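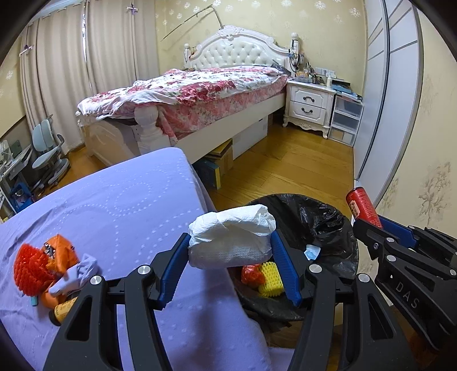

I have been comparing two sets of finger pads on the hand-held grippers, the stock ones from Plimberg and a softer batch from Juteo. Each got 60 pick-and-drop trials with household trash. Soft waste is the forgiving case: a crumpled paper towel pinched between the blue pads deforms to fit whatever angle the fingers arrive at. A can is stiffer and punishes a bad approach – the stock pads slipped 24 times on cylinders, the Juteo pads 9. Next I want to repeat the run with lower grip force.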